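Mending week, day 3! Today I get to the houndstooth one and I have been looking forward to it since Tuesday

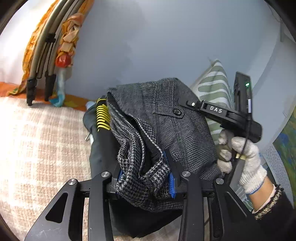

Margit Åberg: please tell me you're not shortening it. Check that small never lines up again once you cut it!

Margit, no cutting, I promise! I only want to go over the stitching and give it a good steam. Those gathers are what sold me on it -- somebody took real time over them

Also can we talk about a button tab. One round dark button, same check as everything around it, and I'm completely gone. I'd buy a curtain if it had a button tab

Bought it at the Flevdale flea market in November along with a bag of wool scraps. The lady at the stall said it was Lundgren cloth. No label so who knows, but I like believing her

For anyone trying this on wool: press cloth, lots of steam, lift the iron and set it down again, don't slide. I learned that on a gray skirt that is now a shiny gray skirt

Faizal Harahap asked what thread I use. Plain charcoal polyester, the 400 yard spool. Black shows up too hard on the light parts of the check and mid gray disappears on everything

Next up is the green one with the lining hanging out of the sleeve (it's bad, you guys). Marit Lie is lending me her sleeve board so I might even do it right this time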